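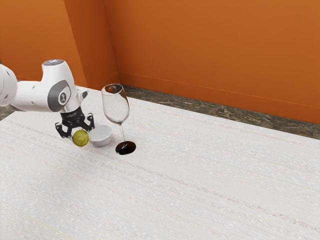 Step 1. Give every object its own grasp frame

I love this part of Kuo, our little task planner! Each object in the Kelcombe tabletop set gets one file with a name, a mesh and a grasp frame. Start with the fruit, then run the planner with seed 801 so your poses match mine.

Step 2. Set the approach for the glass

Open the glass file and find approach_axis. Point it straight down, then set the tilt limit to 26 degrees.

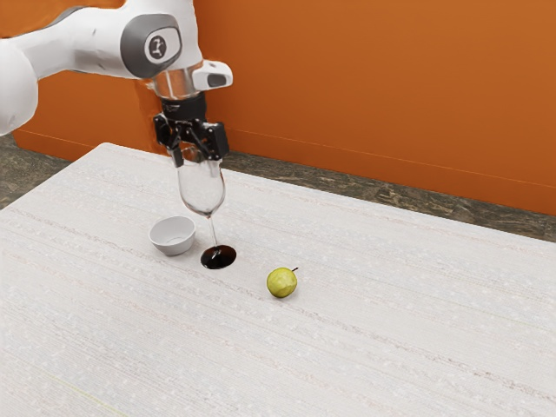
Grasp height is the setting I play with most, and small changes really show up in the plan. Try 90 mm above the foot first, then move up in small steps. With the fingers at the rim like this, the collision checker has to treat the stem and foot as part of the tool, so attach the whole mesh and keep the bowl in the obstacle list!

Step 3. Check the top view

Switch to the overhead camera and run estimate_yaw. For a pear, take the angle from the stem toward the wide end.

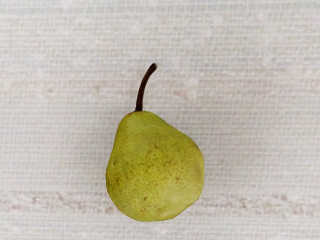
Sawsan Rizk wrote in to ask whether yaw should be averaged over several renders. Yes, please do! I use 28, and the average has to be circular or angles near the wraparound will go wrong.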